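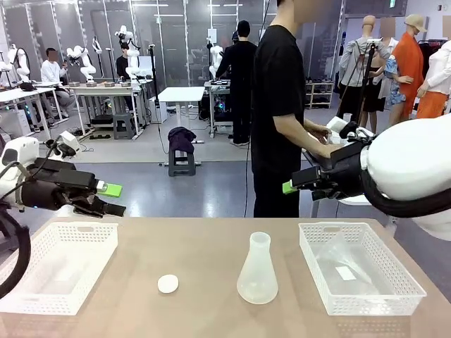
My question is about storing empty bags for a bulk pantry, and whether the "food-safe for life" claim on reusable clear bags means anything. I buy rice, lentils and oats by the sack and split them up at home. Between fills the bags go in a white plastic basket with mesh sides, like the one on the right with the crumpled clear plastic in it, and the other basket stays free for whatever came home that day. The Pleltwood bags say they're good for 600 washes. I find that hard to believe. Mine went cloudy and started smelling like old cumin by May. Is the smell a health thing or just annoying? And does anyone know how they came up with 600?

– Lizeth Taipe, 27 June 2022

**Yolanda Salazar** (accepted)

The smell is mostly oil. Spices and whole grains leave a thin film, and soft plastic holds on to it. Cold water won't shift that. Turn the bag inside out, wash with warm water and dish soap, then let it dry all the way before you fold it. If it still smells, use it for something you don't eat.

On safety, I'd worry more about damp than cumin. A bag put away with a few drops in the seam can grow mold, and you won't always see it through cloudy plastic. Toss any bag with a split seam or a sticky feel.

As for the number, write and ask them what they washed it in and who counted. I asked another company once and got a coupon.

**Anselmo Arboleda**

Never had a problem. I've used Trivotmont bags for 2 years, just rinse and go. People overthink this stuff

> *Nabila Liew:* Rinse and go with what in them, though? Dry pasta is pretty forgiving. Ground spices or nuts are another matter.

> *Anselmo Arboleda:* pasta mostly

**Yurani Castaño**

I gave up on bags and went to glass jars for anything with a smell. They're heavy and I've broken a few, so I'm not going to tell you they're perfect. Bags are still fine for rice and beans.

I'd skip the "odor-lock" sprays too. I tried Rasitine and the bag smelled of cumin and lemon – worse, if you ask me. Baking soda and water overnight did a bit better, but I also washed them properly that time, so who knows which part helped.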